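3.2 Workstation and task design

The student project described in this paper was carried out over one term by a team of 5 second-year students at Vullmont, under the supervision of Marwan Zein. The team was asked to design a sorting exercise for a two-armed station which later year groups could repeat without help from the original authors. The exercise was named Indum, and the name is used for both the task and the written instructions that go with it.

The choice of parts was left to the students. An early proposal used wooden blocks, as in the introductory course, but the team judged that these would teach little about grasping. Small parts with wires attached were chosen instead. A wire bends when it is touched, hooks on to its neighbours and seldom lies the same way twice, so the students could not rely on fixed positions and had to plan each grasp afresh. The layout of the station is given in Figure 2.

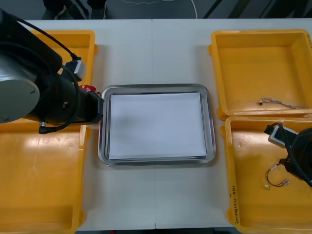

Figure 2. Layout of the station: yellow bins in pairs on either side of a steel tray lined with white paper, with a robot arm at each side of the table.

The bins hold the parts and the tray serves as the shared area between the two arms. White paper was specified for the tray after the first trials, in which reflections from bare steel made dark wires hard to pick out on the screen. The same difficulty remains to a lesser degree in the bins, whose glossy walls return the overhead light. The team considered matt liners for them – a change recommended in Section 5 – but ran out of time to test the idea.

Each trial was limited to 30 seconds. Two students worked at a time, one guiding the arms and one keeping the written record, and they changed places at the end of every block of trials. A trial was counted as complete only when the part had been released inside the correct container with its wires clear of the rim. In total, 275 trials were recorded.

3.3 View from the gripper

Students guiding the arms also had a close view from the gripper, which they were asked to use for the final approach. Figure 3 gives one such view.

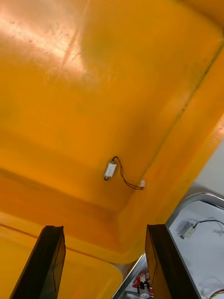

Figure 3. Gripper view of a small white component with thin twisted wires and a white connector plug. A similar component lies in the metal-rimmed tray at lower right.

The written record shows that opinions on this view were divided. Some students relied on it for the whole movement, while others looked at it only once the fingers were close to the part. The instructions now advise grasping the body of the component and leaving the wires free – advice which the team reached after a long discussion, as the wires had at first seemed the easier thing to hold.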